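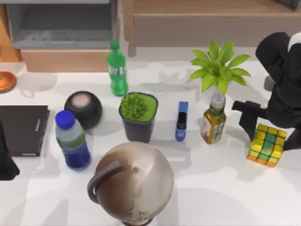
Computer rendering: household items on a white tabletop, with a closed black notebook at left.

The Flevalach Cross-Country Relays will be run on a revised course on 25th October, with a longer opening straight, a relocated exchange zone and a new method of recording leg times. The Arunen Running Association, which organizes the meet, released the final technical notes to team managers after the close of entries.

Entries closed with 80 teams and 563 registered runners, including reserves. Each team fields six runners and may name up to two reserves. The competition is divided into four races: under-15 girls, under-15 boys, open women and open men. A team may not enter the same runner in more than one race, and a runner who is named as a reserve for one team may not be moved to another after entries close.

The course is laid out on the grass and dirt tracks north of Gekar Reservoir. The start has been moved back toward the access road, giving a straight of 260 meters before the first bend. Under the old layout the field reached the bend at close to full width, and the association's course report from last season recorded several falls on the inside line. The bend itself has been reset with a wider radius and will be marked on both sides with continuous rope in place of flags.

After the first bend the course follows the reservoir path, climbs to the pine belt and returns by the lower field. The full lap is three kilometers for the open races. The under-15 races use the same start and finish but leave out the pine belt loop, which measures 818 meters. Marshals will close off the loop with tape for the junior races and reopen it during the midday break. Managers of junior teams are asked to walk their runners past the turn before the first race, as the entrance to the loop is easy to mistake for the main line.

"The loop was measured three times on two separate days, with the wheel held to the line a runner would take and not to the middle of the track," said Pejman Mazandarani, the technical director of the meet. "We are satisfied with the figure. The legs will not be comparable with last year's, and the old course records will be closed and listed separately."

The exchange zone has been moved from the finish straight to the flat section beside the lower field. It is 20 meters long and marked by a blue line at entry and a red line at exit. The relay is run without a baton. The incoming runner must touch the outgoing runner by hand inside the zone, and both runners must have at least one foot between the lines at the time of the touch. Outgoing runners may move within the zone before the touch but may not start from outside it.

An early departure will be handled by recall. If the judge calls the team number, the outgoing runner must return to the zone and wait for the touch. Failure to return leads to disqualification of the team, though the remaining runners may be allowed to finish at the referee's discretion. A time penalty, used in earlier seasons for the same fault, has been dropped.

Incoming runners are to leave the zone on the field side. The previous exit crossed the path of teams still waiting to exchange, and the referee's report listed two cases of obstruction there. A fenced lane now leads from the zone to the clothing area.

Only the outgoing runners of teams called by the line steward will be allowed into the zone. Teams will be called when their incoming runner passes the gate at the bottom of the pine belt descent, or, in the junior races, the stile at the corner of the lower field. Runners waiting for later legs must stay behind the holding line with their outer clothing on or placed in a team bag. Clothing left in the zone will be removed.

Timing will be by ankle tag for the first time at this meet. Each of the six runners wears a separate tag, programmed with the team number and leg number. Tags are read by a mat at the exchange zone and a second mat at the finish. A runner who wears the tag for the wrong leg will produce a reading that the system rejects, and the time for that leg will have to be taken from the manual sheet. Two manual recorders will be stationed at each mat.

Tags must be worn on the left ankle, outside the sock. They will be issued to managers in a sealed envelope at check-in and must be returned in the same envelope after the race. Teams that finish with a missing tag will be charged for a replacement.

Changes to running order will be accepted until 45 minutes before the start of each race. They must be handed in on the printed form, signed by the manager. After that time a change is allowed only on medical grounds, and the replacement must be one of the named reserves. The replacement takes over the leg and the tag of the withdrawn runner — the other five legs stay as declared.

The under-15 girls' race is scheduled for 10:00 a.m., followed by the under-15 boys at 11:15 a.m. The open women start at 1:00 p.m. and the open men at 2:45 p.m. The course will be open for inspection from 8:00 a.m. until 9:40 a.m. and again during the midday break. Warming up on the course while a race is in progress is not permitted. A separate warm-up area is marked on the east side of the parking field.

Spikes of up to 12 millimeters are allowed on all parts of the course. The one hard crossing, at the access road, will be covered with matting. If the ground at the foot of the descent is judged unsafe on the morning, the referee may order the short lap for all four races. That decision will be posted at check-in by 9:00 a.m. and will not be reversed later in the day.

The Ghasemi Shield will again be awarded to the club with the best combined result in the two open races. Scoring is by finishing position, with the lowest total winning. Where totals are equal, the shield goes to the club whose slower team has the better position. If that does not separate them, the fastest single leg in the open women's race will decide. Clubs that enter more than one team in a race score only with the first team to finish.

Protests about the running of a race must be made to the referee within 30 minutes of the posting of provisional results. Corrections to names or leg times can be sent in writing for up to seven days and will not affect the placings unless a recording error is confirmed.

The revised layout was tried in September at a closed session with three local clubs. Mazandarani said the trial led to two adjustments: the holding line was moved four meters farther from the zone, and the finish mat was turned so that runners cross it square to the straight.

"The first mat position gave us late readings for runners on the far side," he said. "With the mat turned, the readings agreed with the manual sheet."

Check-in opens at 7:30 a.m. in the boathouse at Gekar Reservoir. Managers must collect the team packet in person. Parking for cars is in the north field, entered from the Flevalach road, and buses are to unload at the boathouse gate and wait in the lower lot. The access road will be closed to all traffic from 9:45 a.m. until the last team has finished the open men's race.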